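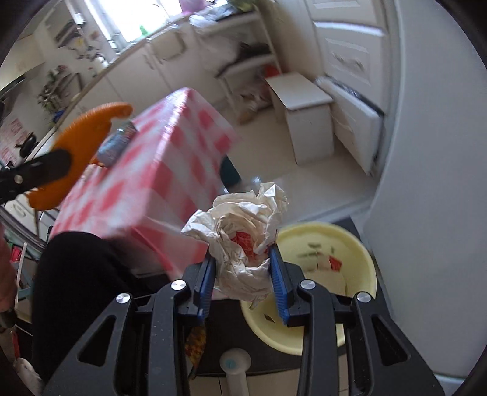

How many pairs of hand-held grippers should we budget for before we know whether the first ones are any use?

Three pairs, with the money for the other three held back until February and released only if the tidying recordings turn out to be worth training on.

[kitchen-tasks] Re: Re: gripper order for next year
From: Floarea Bogdan
To: kitchen-tasks list
Fri 29 October

Wenceslao, all,

Sorry for the long reply. I've cut your message down to the bits I'm arguing with, the rest of it I'm fine with.

> From: Wenceslao Villalba
>
> I have the quote back from Stakora. It comes to 3291 for six pairs
> with the cases and one year of support, delivery included. Nemeo
> could do it cheaper per pair but they want the order in two lots and
> can't promise the second lot before spring.
>
> My view is we take the Stakora offer and take it whole. We save on
> the bundle, everybody gets the same kit, and we are not coming back
> in a few months to ask Damián for the rest. The table clearing
> sessions have shown that people can use the grippers without much
> teaching, so I don't see what we'd learn by waiting.
>
> Consumables I have left at 40 for the year, which should do for a
> few spare finger pads. Storage and charging we have already.
>
> If there are no objections I'd like to send it off on Monday.
>
> Wenceslao

Well, I object, or at least I want to slow it down.

First, the price. Is 3291 with or without tax? The quote you forwarded has one figure at the foot and no breakdown. Last year we did the same thing with the wrist cameras on Brutetti, took the number at the bottom of the page as the number, and then Tadeo had to find the difference out of the travel line. I'd like to see the pairs, the cases and the support as separate lines before anybody signs. If Stakora won't split them out, I'd want to know why. My guess is that the support is a good part of it, and I can't think what we would ring them about.

Second, "people can use the grippers without much teaching". I agree that they can. I've done it myself and it took me one evening to stop dropping things. But whether a person can pick up rubbish with a pair of them and whether six pairs' worth of recordings makes the arm any better at it are two separate questions, and only the first one has been looked at. Kaj has been asking for a proper comparison since the summer. We have a nice pile of sessions and no result. I wouldn't buy a second oven because the first one was easy to switch on.

Third, the consumables, and this is where I think the plan is plainly wrong. 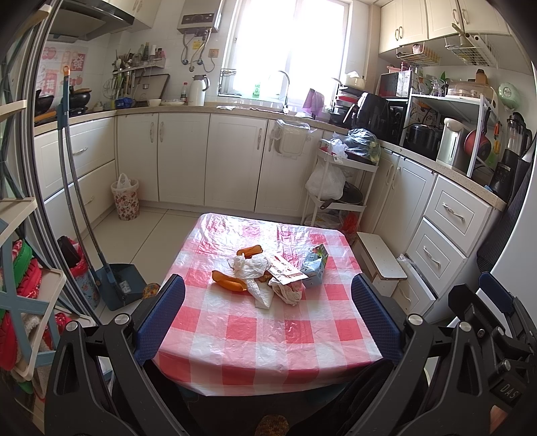 The line of 40 for spares assumes that we go on picking up easy things, and table clearing isn't made of easy things. A balled-up wrapper is kind to a gripper: the pads close on it from any side and it gives a bit. But look at what is on that checked cloth. There's a wrapper lying out flat, a folded napkin, a crumpled tissue, orange peel with a curve to it, and then a little carton standing up at one end which wants a quite different squeeze from the peel. To get hold of anything flat you scrape the pad along the table until an edge lifts, and the cloth itself is shiny plastic with wrinkles all over it, so half the time you'll take up a fold of that as well. Scraping is what wears pads. I would put the spares at several times Wenceslao's figure, and I'd want glue and screws in there too.

Nobody has written down how long a set of pads lasts, by the way. Tadeo thinks months, Damián thinks weeks. Could whoever is holding the kit please start a note of it, with the date each set goes on and the date it comes off? It needn't be fancy. Until there is such a note I don't believe either number, and I don't believe the supplier's.

On storage: "we have already" is true of the cupboard. It isn't true of the people's homes we record in, and those are where the grippers live between sessions. A real kitchen has its own bins, racks and pans to find room for. If we're asking a household to keep a pair for weeks, then a box with a lid and something to wipe the pads down with ought to be on the list. It is small money but it's missing, and small missing things are what ate the February budget last time.

Which brings me to cleaning. Peel leaves juice and oil on whatever squeezes it. Do we wash the pads? With what? Does washing change the grip from one session to the next? If so, part of what we record is how clean the pads were that day. I asked Nemeo this in the spring and got a brochure. I haven't asked Stakora. Wenceslao, as you have somebody there who answers the phone, could you?

What I'd do:

Order three pairs now from whoever will sell us three at a sane price. Ask Stakora what the half order costs before assuming the bundle saves us anything. Leave the support out. Treble the spares at the very least, and let the wear note tell us what to put down after that. Keep the rest of the money where it is, with Damián's say-so, and let Kaj run his comparison on what has been recorded already. He says he can have it done by February if he's left alone. If it comes out well I'll sign for the other three pairs the same afternoon and I'll say I was too cautious.

I know the argument that half an order now means a dearer order later. It may do. Price put theirs up almost every time we went back to them, and I haven't forgotten. But we also have a shelf of things bought all at once because the bundle looked good, and the tactile gloves are still in their wrapping.

One more thing on "everybody gets the same kit". I'd be happier about that if we knew the new pairs match the ones we have, in the width they open to and the stuff on the pads. If they have changed the pads since, then the old recordings and the new ones won't sit together without work, and that work is somebody's time and it isn't in the plan either. Please get that in writing.

So please don't send it off on Monday. Give it another week, get the breakdown, and put it on the list again. If the rest of you think I'm being a wet blanket, say so here and not to Wenceslao in the corridor, as he has been doing all the phoning and deserves a straight answer.

Floarea

PS. Damián, the cases in the quote: hard or soft? The soft ones we have now let the screws rub.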